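## Caring for marble-pattern folding tables in a shared dining room

**Posted by Fundell Residence Office**

Our residence has recently placed square folding tables in the dining room. The tops are a glossy marble pattern in gray and cream with orange veining, and the legs are black metal tubing. Management requests advice on two matters: the correct product for daily cleaning, and whether residents' forks and spoons may be laid directly on the surface. The previous tables, in room 317, became dull within a year.

**Moura Facilities Desk**

For daily care, use a soft cloth, warm water and a small amount of dish soap. Wipe along the edge trim last, as crumbs collect where it meets the top. Scouring powder and abrasive pads should be withdrawn from the room entirely; they are the usual cause of dullness on a glossy laminate.

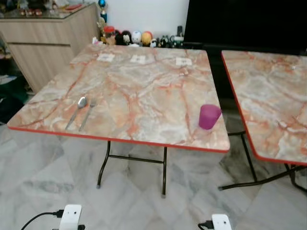 Cutlery may be laid directly on the top, provided that it is placed and lifted and is not dragged. Plastic cups present no difficulty. Serving dishes straight from the oven require a trivet in every case. If place cards are used, they should be laid flat without tape. Adhesive residue may be removed with a cloth dampened with rubbing alcohol, tested first on the underside.

Staff should also inspect the leg caps every 4 months. A missing cap will mark the floor and cause the table to rock.

**Wosimero Tenants Board**

We use placemats. 100 were ordered in June and there have been no complaints.

**Vostden Hall Services**

The Moura reply is consistent with our practice. Please leave a small gap between adjoining tables, so that the trims do not rub when chairs are moved.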